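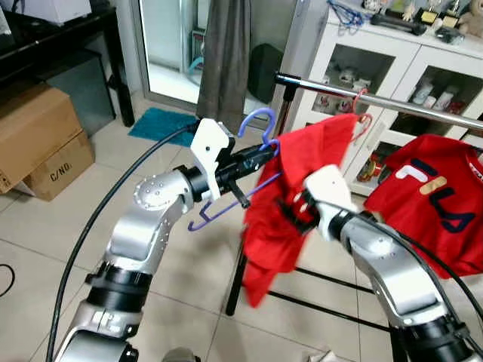 Rack and hangers, 7 November 2023

Carried on with the clothes rack work in the Nurkarville room. Rail is the chrome one on the black stand. Hangers are the plastic ones, purple and pink-red. Red tops only for this round, including the FILA T-shirt, which has a big enough print on the front that you can tell straight away if it has been hung back to front.

Setup notes

Rail wiped down with a dry cloth before starting. Hangers slid badly last time and I think it was just dust. Stand feet checked, one nut was loose, tightened by hand. Spanner is still at Sutherland – someone bring it back please.

Rack is 600 from the wall. Leave it there. Any closer and the sleeves brush the paint, any further out and you are walking around it to get to the glass door.

What I wanted to sort out

Order of hanging. Two ways tried:

Hanger in first, through the neck, then onto the rail. Slower but the shoulders sit right.

Garment draped over a hanger already on the rail, then pulled down into shape. Quicker to start, but the thin tops bunch at one shoulder and need a second go. Neck opening gets stretched too.

38 hangings all up, across both ways. Going with the first way for anything with a narrow neck. Ionuț Tănase prefers the second for everything and may well be right about the heavier tops, so leave that open until we have the Prulter jumpers.

Hangers

The bottom bar end catches on loose knit if you go in at a steep angle. Keep it flatter and turn it once the first shoulder is through. Two of the older hangers have a rough seam along the bar, put aside to sand.

Order from Illis is number 3595, 5 packs, same shape as the purple ones. Colour doesn't matter.

To do

Mark the stand position on the floor with tape.
Cut the size labels out of the tops, they curl up and get in the way of the neck.
Wash the lot before January, cold, no softener.
Ask whether the curtain can be tied back in the afternoons – glare on the rail is a nuisance after three.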